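Notes from the test kitchen: house rules for robots that fetch and put away

Happy Wednesday, everybody! It's 6/1/22, the draft of our household handling rules is finally out for comment, and I've been living inside it for so long that I now open my own fridge in the approved order. My family has opinions about this.

Quick recap if you're new. The Nirkavbridge group wants one shared set of good practice for robots working in kitchens, so that a trial at Wodora and a trial at Enache can be compared without a week of emails first. The draft has 12 rules. Most of them are dull, and I mean that kindly. Keep the walkway clear before a run. Write down who is holding the stop button. Log every drop, even the silly ones.

The one people keep writing to me about is rule 2, the closed container rule. Any bottle the robot handles has to have its cap on before the hand goes near it, and a person checks the cap, by hand, at the start of the run. I've had some 50 messages on this! A few of you think it's overkill when the bottle is plastic. I get it, but a plastic bottle full of something brown and sticky is still a long afternoon with a mop, and liquid on a smooth floor is a slip risk for whoever is standing by. 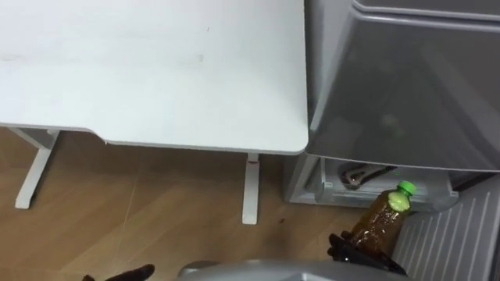
The other sticking point is the free hand. With a two-handed robot, the draft says the hand that isn't carrying anything should stay where the operator can see at least part of it, and it shouldn't be given a second job until the first item has been let go. Junaid Arain from Plustura wrote a long, very fair note arguing that this slows everything down (doors, mostly – you want one hand to hold the thing and the other to deal with the fridge). I think he's half right. I'd be happy with an exception for doors and drawers, as long as it's written into the run sheet ahead of time and not made up on the spot.

Oh, and please stop sending me logs that only say "OK"! Rule 9 asks for the item, the grip, where it started and where it ended up. One line is plenty.

Comments stay open until the end of August. Mark up the draft or just reply to this newsletter, I read all of it – even the angry ones about mops.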